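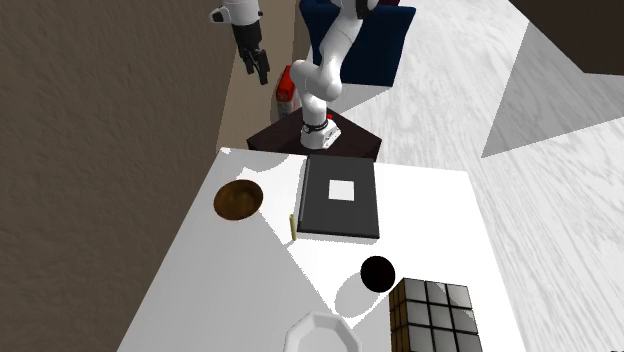
Spend nothing until you've seen the thing fail for free, was the advice from Coltport, and it arrived by phone on a Sunday evening, when the folks at Zeter had a quote for a robot arm on the kitchen table and a pen more or less in hand. It went over badly. They had been saving for this for a long while, and the last thing anybody wants to hear on the verge of a big purchase is that they ought to go away and play with a computer model of it.

But they did go away, grumbling a little, and they put off the order for eight weeks. I spent a good part of that time with them, drinking their coffee and asking questions they had mostly answered already, and I came home thinking differently about how a small shop plans for a machine like this.

## The table before the arm

Zeter is a small outfit that packs and mends housewares, and the job they had in mind was a plain one: pick a thing up from a work table, put it somewhere else, and do it again all day. So the first weeks went into building that table in simulation, with a white top and a bowl, a plate and a thin yellow stick standing on end, and an arm on its own dark stand behind it. Everything on the table was chosen to be a bother in its own way. Round things want to roll, and a stick on end will go over if you so much as brush it.

Each layout got 80 tries before anyone was allowed an opinion. That rule came from Coltport too, and I'm told it saved a fair number of arguments – though I sat through one or two that it plainly didn't save.

What came out of it was a shopping list quite unlike the first one. The original budget had the arm on the top line and a vague "extras" at the bottom, with $2000 beside it. By the fourth week the extras had moved up the page and turned into real items: a sturdier stand, a spare set of fingers for the gripper, better lights over the work table, and paid time for somebody to learn the software. The question of where to mount the base, which had been left for the day of delivery, was suddenly worth a whole afternoon. 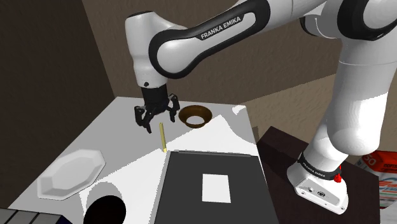
## What goes in the second year

The other half of the lesson was about time. Abubakari, the supplier they settled on in the end, asks its buyers to write out costs for the first 12 months and then to do it all over again for the year after. It's dull work, and I can see why people skip it. Still, the second sheet is where the worn parts and the service visits turn up, along with the floor space you can no longer use for anything else.

Zeter's order went in at last under the name Zemport, their name for the new packing line, and the money set aside for extras had grown a good deal from that first hopeful figure. The arm itself is the same model they had on the quote.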